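Ferska Spring Washers and Lock Washers
Last updated: April 3, 2020
Search products... Go

Ferska makes spring washers in carbon steel, stainless steel and phosphor bronze, for metric and inch bolts.

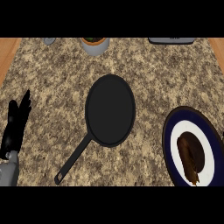

Fereshteh Farahani writes that the stainless type kept its tension on her pump covers for two seasons, but she would like to see the M8 size also in smaller bags. We have now added a bag of 60 pieces for this size. The other sizes are still packed in boxes of 1000.

Our washers are cut from square section wire, coiled, and then hardened. The ends are turned a little out of line, so they bite into the nut when the bolt is tightened. For soft metals we advise to put a flat washer under the spring washer.

Finishes: plain, zinc plated, black oxide. Plain washers are lightly oiled before packing and should be stored in a dry place. Bronze washers are supplied without plating.

Special sizes can be made from your drawing. Please write the inside diameter, the wire section and the material. The smallest order for special sizes is 1000 pieces, and delivery takes some 8 weeks from the approved sample.

Orders from the Humville store are sent by parcel service. Larger quantities go by pallet from Grindcombe. The Nisbet line of toothed lock washers will be included in the price list from June.

Print this page | E-mail this page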